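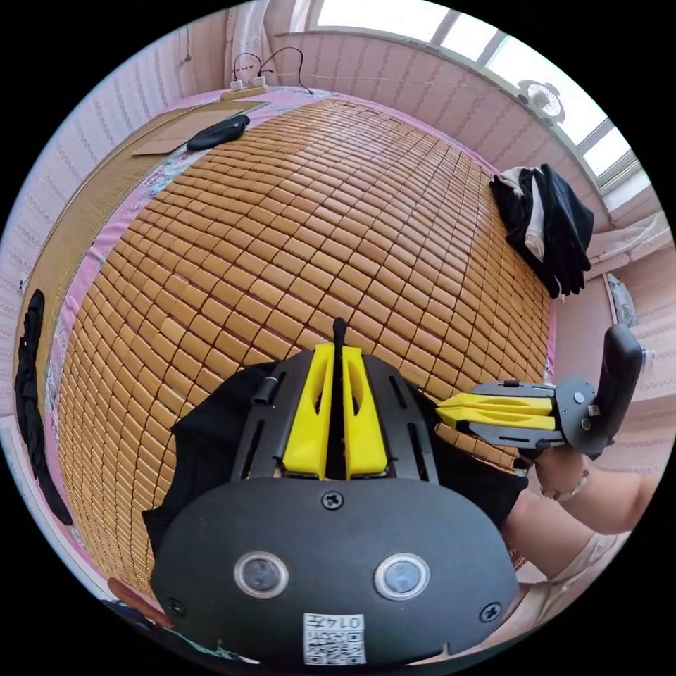 Campus Life > Features > Clubs

Laundry Day at the Ceta Club

The first rule of the Ceta club is take your bracelets off before you pick up the grippers. Nobody follows it.

It's a student project, run out of Avholm's engineering wing on paper and out of bedrooms in practice. Two yellow fingers per tool, one tool per hand, one black garment on a tile cooling mat. Fold it. Shake it out. Fold it again. Each try gets recorded and goes into the pile the club uses to train its folding arm, Drasska, which lives back at the lab and has yet to beat a sleeve.

The goal is 3,000 clean folds by February. When I visited they had 1,322. Of those, 409 were black clothes, which everybody hates. Black on black, no edges, you lose the collar and start over.

So why a bed? Because that's where people fold. The lab table is flat and hard and the shirts behave. On a mattress things sink and slide. The team wants the sliding.

I tried it. Harder than it looks. You squeeze the trigger, the fingers close, you've got a hem, great, now the other hand has nothing. My first fold took 106 seconds and came out as a sort of lump. They kept it anyway, tagged as a fail. Fails are useful too, I was told, kindly.

Next up is the Kurup Cup, a regional student contest. Five garments, one arm, no human help. Last year the club didn't get past the towel. This year they want at least the T-shirt, maybe the pants if the new fingertips arive in time.

Dues are cheap. Bring your own laundry, clean please. Evening sessions start at 6, and theres usually pizza after, down the hall, well away from the shirts.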